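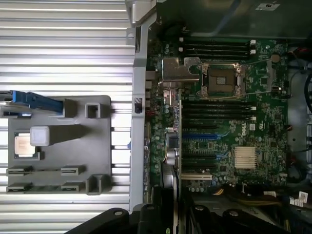 Progress report to Dustar, desktop refurbishment line
Sep 7, 2022
Prepared by Hina Qureshi, Skerodetti workshop

Work in this period covered board-level service of the Dell desktop cases. The procedure now has 17 steps, of which 10 are final. Processor removal and socket inspection are closed. Expansion card handling is still open. 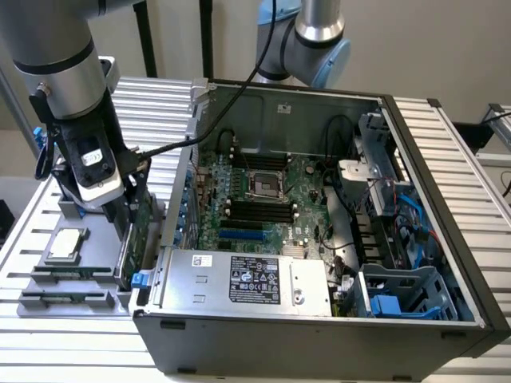 Cards are held upright through the whole transfer and are not laid on the power supply. Ehsan Bukhari revised the step order in February so that the socket is checked before any card goes in – the earlier order meant removing cards a second time.
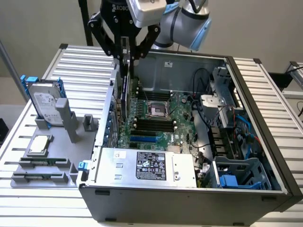
Slot alignment remains the main source of delay. The bracket has to meet the rear panel and the card edge has to meet the slot at the same moment. Work is done with the case on its side and the side panel off, and the black cable looped across the upper right of the board should be tied back before the card is lowered. Rocío Giraldo is writing this into step 5.

Open items: 3 steps need a second review, and replacement latches from Gondal have not arrived. The budget is unchanged.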